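机器人示教

更新日期：12/8/24　编辑：百科工程条目组

机器人示教，又称示范编程，指由操作人员以手动牵引或远程操控的方式，使机器人完成一项作业，并将过程中的关节位置、末端姿态、受力及图像一并记录，供日后复现或训练控制策略之用。与逐行编写运动指令相比，示教对操作人员的编程能力要求较低，多用于工件种类多、批量小的场合。

按操作方式，示教通常分为两类。其一为牵引示教，操作人员直接握持机械臂末端，在重力补偿状态下引导其运动，优点是直观，缺点是人手可能遮挡相机视野，且施加的外力会混入力觉数据。其二为遥操作示教，操作人员通过主手、手柄或穿戴设备发出动作，从端机械臂同步执行。遥操作所得图像中一般不出现人手，与机器人自主运行时的观测较为接近，但对通信延迟和力反馈质量较为敏感。

电子产品的装配与拆解是示教研究中常见的作业对象。以台式计算机为例，机箱侧放、侧板拆除后，内存条插入、线缆插拔、硬盘托架取放等工序均可单独示教。内存插装尤具代表性：模块须与插槽对正，压入时两端受力应大致均衡，卡扣状态亦须确认。 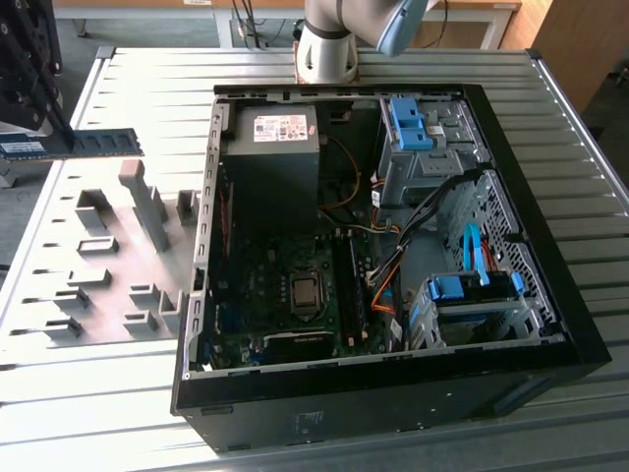

Lacroix对此类数据的用法持保留意见，认为单凭成功的示范不足以训练出可靠的插装策略，操作人员在对位偏差之后如何退回、调整并再次下压，应当与成功片段同等保存；若在整理阶段将这些片段删去，所得模型遇到偏差时往往只会继续施力。持不同看法者则主张，纠正动作因人而异，未经标注即行混入会降低数据的一致性。

在工程实践中，Skuvard项目采用遥操作方式，就机箱内部作业采集示范487条，经复核保留371条，其余因记录中断或时间戳错位予以剔除。Konimeck项目则以牵引示教为主，采集示范150条，其中47条含有重新对位的过程，并单独编组。两项目的任务划分与验收标准不同，数据不宜直接比较。

示教数据的质量受多种因素影响。操作人员熟练程度不一，同一工序的轨迹与用时可能相差较大；相机位置变动后，原有标定即告失效；线缆等柔性物体每次形态各异，难以依靠轨迹复现完成作业。Punda编制的操作规程要求，每班开始前核对相机外参与末端零位，示范中途更换操作人员的，应另立记录编号。

安全方面，牵引示教时应限制关节速度与力矩，并保证急停装置处于操作人员可及范围；遥操作示教时，应规定通信中断后从端的保持或停止方式。

参见：遥操作；模仿学习；力控制；柔顺装配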